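指先の数ミリを比べる　手持ちグリッパ二機種と収集現場の実際

取材・文　編集部

ロボットに動作を教えるためのデータを、ロボットを使わずに集める。手持ち型グリッパによる模倣学習用データの収集は、この数年で研究室の試作から調達対象の機材へと位置づけが変わりつつある。人が柄を握り、指を開閉し、物をつかんで置く。手首近くに据えた広角カメラがその過程を記録し、姿勢推定の結果と合わせて学習に回す。原理は単純だが、どの機材を選ぶかという段になると、比較の材料は意外に少ない。カタログに載るのは質量、開口幅、電池の持続時間といった項目で、収集したデータが後段でどれだけ使えるかは書かれていない。

機材選定の受託評価を手がけるアギアル(Aguiar)が、二機種の比較を行った。対象はFollisとTrimskaである。いずれも平行に開閉する二指を持ち、単眼の広角カメラで手元を撮る。依頼元は、卓上の小物を仕分ける双腕アームの導入を計画しているグルヴスリーデ(Gruvulside)で、評価の目的は量産収集に使う機種を一つに絞ることにあった。

評価を指揮したWelington Rezende氏は、以前は産業用アームの据え付け調整に携わっていた。同氏が最初に決めたのは、実験室の治具台では評価しないという方針である。

「治具台の上では、どちらの機種もきれいな軌跡が出ます。差が出るのは、白い机、光る天井、人が動いている部屋です。納入先の環境は大抵そちらに近い」

評価は仕分け作業を想定した開放的な室内で行われた。机の天板は白で光沢があり、黒い天井には線状の照明とダウンライトが混在する。特徴点を使う自己位置推定にとって、白い天板は情報の乏しい面であり、細長い照明は画面を横切る強い直線になる。広角レンズではその直線が弧を描くため、歪み補正の出来が姿勢の精度に響く。

手順は次のとおりである。両機種それぞれについて、同じ作業者が同じ課題を同数だけ繰り返す。一機種あたりの試行は500回。課題は小型の物体をつかんで所定の位置に移すもので、対象物の置き方は試行ごとに変える。作業者は開始前に練習時間をとり、本番中は機種の設定を変更しない。記録は毎回、開始姿勢での静止から始め、終了姿勢での静止で閉じる。この静止区間は後で時刻合わせに使う。

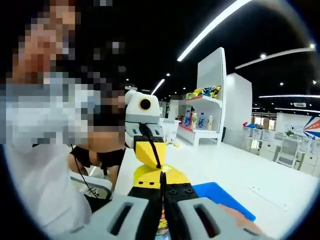
二台を近づけて使う双腕課題は、単独の課題とは別に扱った。片手だけの収集で問題がなくても、二台が向かい合うと相手の筐体が画面の相当部分を占める。自己位置推定の側から見れば、静止しているはずの背景の一部が勝手に動く状態である。Follisは相手機の領域をマスクする処理を収集ソフトに組み込んでおり、双腕で用いる場合に有効にできる。Trimskaの標準ソフトには該当する機能がなく、今回はアギアルが後処理で同等のマスクを加えた。

この後処理の有無で、Trimskaの結果はかなり変わる。マスクなしでは、二台が接近した瞬間に推定位置が横へ滑り、離れると戻る挙動が繰り返し現れた。マスクを加えると滑りは目立たなくなるが、接近時に残る背景の面積そのものが足りず、推定が途切れる試行が出る。Rezende氏は、これを機種の欠点とだけ見るのは正確でないと述べる。作業者が二台を交差させるように構えれば、どの機種でも背景は失われる。そこで後半の試行では、受け渡しの際に左右の柄の角度を開いて保つよう作業手順書を改めた。改訂前の試行は比較から外し、同数を取り直している。

ケーブルの取り回しも双腕で差が出た項目である。有線で電源と同期信号を供給する構成では、手首をひねるとケーブルがレンズの前を横切ることがある。細いケーブルでも、レンズに近ければ画面上では太い帯になる。評価チームは固定具の位置を三通り試し、前腕に沿わせて肘の外側へ逃がす経路に落ち着いた。この経路では手首の回転範囲がわずかに狭まるが、課題の動作には支障がなかった。

二機種の指の構造は設計思想が異なる。Follisは指全体を比較的硬く作り、先端のパッドだけを交換式の軟質材とする。Trimskaは指の根元側にもたわみを持たせ、物体の形に沿わせて保持する。つかみやすさという点では後者に利がある。中心を外して挟んでも指が逃げ、物体が回りにくい。作業者の主観評価でも、練習なしで扱えるのはTrimskaだという意見が多かった。

一方、データとしての扱いやすさは逆になる。指がたわむと、開閉量の計測値と実際の先端間距離が一致しない。Trimskaの開閉センサは駆動側にあり、物体を強く握ったときほど誤差が増える。学習後のポリシーを動かすアーム側のグリッパが同じたわみ方をするなら影響は小さいが、グルヴスリーデが予定しているハンドは硬い指である。手持ち側で許された雑な挟み方が、アーム側では滑りとして返ってくる。

アギアルは補正表を作って対処を試みた。厚さの異なる試験片を挟み、握力を変えながら開閉量と先端間距離の対応を取る方法である。静的には補正が効いた。ただし動作中は握力の変化に計測が追いつかず、持ち上げの直後と解放の直前に誤差が残った。この二つの区間は学習上とくに重みが大きい。把持が成立したか、いつ放すかという判断が集中する部分だからである。

平たい物体の取り上げは、指の違いがもっともはっきり出た課題である。高さのある箱や瓶であれば、指先の高さが多少ずれても側面に当たる。薄い物体では先端が天板すれすれを通らなければならず、低すぎれば天板をこすり、高すぎれば縁を越えて空振りになる。作業者は視覚に加えて、天板に触れた感触で高さを決めている。この感触は映像には残らない。
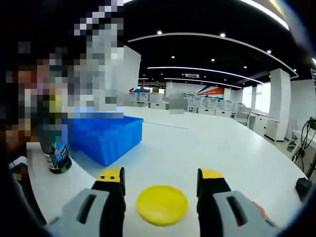

硬い指では、先端が天板に当たった反力が柄まで明瞭に伝わる。作業者はそこで下降を止め、わずかに浮かせてから閉じる動作を覚える。結果として軌跡には、接触、微小な上昇、閉動作という一定の型が現れる。たわむ指では反力がぼやけ、作業者は押し付けたまま閉じる傾向を示した。映像上の動きは滑らかに見えるが、記録された手首の高さは試行ごとに揃わない。硬い指のアームでこれを再生すると、天板に押し込む指令が出る場合がある。

Rezende氏の説明は簡潔だった。

「たわむ指は人間の誤差を吸収します。吸収された誤差は記録の中に残り、吸収してくれないアームに渡されます」

カメラについては、両機種とも広角の単眼で、画角の公称値に大きな差はない。違いは取り付け位置にある。Follisは指の付け根に近く、レンズの高さが低い。指先は画面中央寄りに大きく写り、把持の瞬間の確認には都合がよい反面、筐体が画面下部を広く占める。Trimskaはカメラが後方かつ高い位置にあり、机の奥まで見渡せる。背景が多く入るため自己位置推定の面では有利で、双腕でマスクを加えた後の成績がある程度持ち直したのもこの配置によるところが大きい。

露出制御にも注意がいる。白い天板を見下ろす姿勢では自動露出が絞り気味に働き、手首を起こして窓や照明が入るとさらに暗くなる。黒い部品の輪郭がつぶれ、指先の位置を画像から検出する処理が不安定になった。両機種とも露出を固定すれば解消するが、Trimskaは電源を入れ直すたびに設定が自動へ戻る仕様で、評価の初期に戻し忘れが起きている。対策として、起動後に設定値を読み出して照合する手順を収集ソフトの開始処理に加えた。

指先の検出には色の差も効く。先端と中間部の明度が離れていれば、開閉量を画像から独立に見積もることができ、センサ値との突き合わせが可能になる。今回の評価では、この突き合わせでセンサの零点ずれを早い段階で見つけている。零点は温度と使用時間で動くため、再校正の間隔を決める必要があった。アギアルの手順書では、連続使用おおむね105分を上限とし、それを超える前に全閉と全開の値を取り直すことになっている。

作業者の疲労についても触れておく。質量の公称値は近いが、重心の位置が異なる。カメラが後方にあるTrimskaは手の上に荷重が乗り、長時間でも手首の負担が少ない。Follisは前が重く、後半になると開始姿勢の先端が下がってくる。静止区間の姿勢を時系列で並べると、この下がり方が読み取れる。休憩を挟めば戻る程度のもので、試行の採否には影響しなかったが、収集の日程を組む際には交代の頻度に反映させるべき項目である。

最終的にアギアルが推奨したのはFollisである。理由として報告書が挙げるのは、開閉量の記録が補正なしで使えること、平たい物体での軌跡の再現性、双腕時のマスク処理が標準で備わることの三点だった。重心と視野の広さについてはTrimskaが上という評価も併記されている。導入先のハンドが柔らかい指であれば推奨は変わり得る、との但し書きも付いた。

グルヴスリーデはこの推奨を受け、Follisを双腕用に2台一組で調達し、9月から量産収集に入る予定である。先端パッドは消耗品として扱い、摩耗量の管理基準は収集の初期データを見て定める。パッドが減ると先端の高さが変わり、薄い物体の課題に直接響くためである。交換の前後で同じ基準片を挟み、開閉量と先端高さを記録に残す。

アギアルでは続いて、硬い指の先端だけを薄いばね材で支える改造品の評価を準備している。反力の伝わり方を保ちながら、天板への押し込みをどこまで許容できるかが焦点になる。試行の手順は今回と同じものを使い、課題は平たい物体の取り上げに限る。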